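Guest room inspection, Clonamcombe House, second floor
Inspector: Sioned Gittins. Accompanied by: P. Motaung.
Period: January

1. Smoke alarm, Room 5. Tested by button. Sounds in room and on landing. Pass.

2. Window restrictor. Opening limited to 3 inches at the lower sash. Left screw slightly proud. Tighten at next visit.

3. Electric heater (Burex wall unit, 700 W). Cord sound, plug sound, grille clear. Clearance to curtain less than stated on the rating label. FAIL. Shorten curtain or fit tieback.

4. Outlets and lamp. Covers intact. Bedside lamp bulb exceeds shade rating. Replaced during inspection.

5. Door closer. Latches from fully open, does not latch from ajar. Adjust closing speed. Assigned to K. Dobos.

6. Hot water at basin. Needs retest. Thermometer battery failed after first reading.

7. Bed frame and slats. No movement at joints. Pass.

8. Loose valuables. Guests to be reminded at check-in that the room safe is available. See Swanepoel key log, entry 172.

Bracelets, Room 5
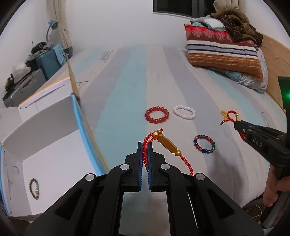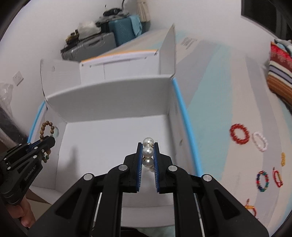
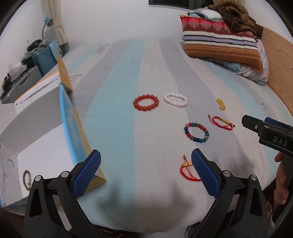 Can the room be let while item 3 is open?
Only with the heater isolated at the fused switch and the switch tagged. A portable heater is not an accepted substitute on this floor.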